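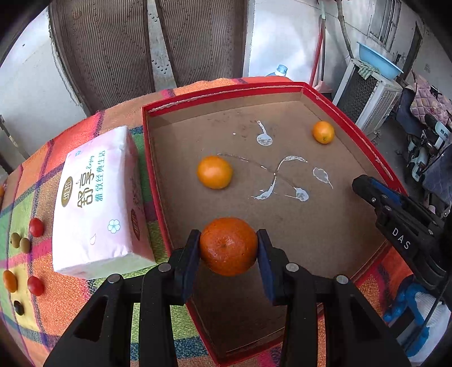 Picking up a mandarin is solved, or close to it. Clearing a whole table is the part I still doubt.

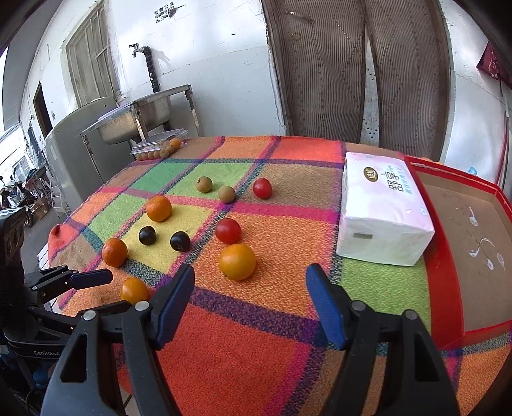

Fruit comes in too many sizes. Penry says its arm sorted 3,000 pieces in September with 92 drops. I'd live with that, but it took 14 hours.
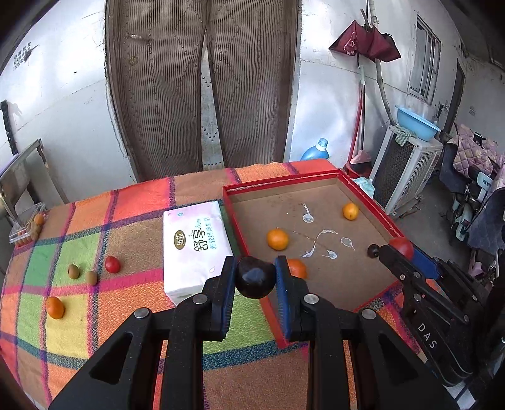
Dark fruit in the jaws, oranges in the tray.

My own guess is 2 more years for sorting.
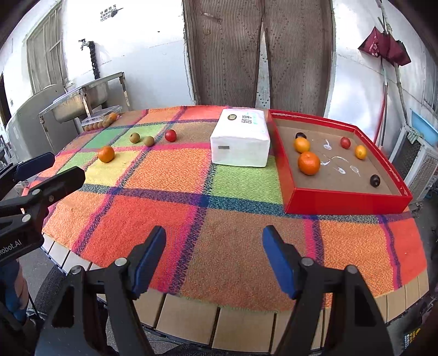

Folding the blanket afterward will take longer. Brulleck doesn't even list cloth yet.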